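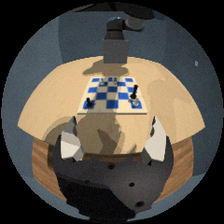

March, Monday — gripper money

2 min read

Had another go at the chess sim before the budget call, mostly so I'd stop guessing at what we need to buy. The little five-by-five board is plenty for planning, and the short pawns are what worry me! With the fingers opened wide, like they are on this view, I keep thinking we want narrower tips before we pay for anything bigger.

Mestosano quoted $3,643 for the arm base and mount, 11 weeks out. Fingers are extra (of course they are). Ryan wants two sets so we have a spare, and I'm fine with that if Nanna can move the money over from the Button line.

Still to sort:
- ask Clindville if they'll match the price
- pedestal height — measure our table first
- wrist camera, maybe wait until summer

Nanna has the quote, I'll bug her after lunch.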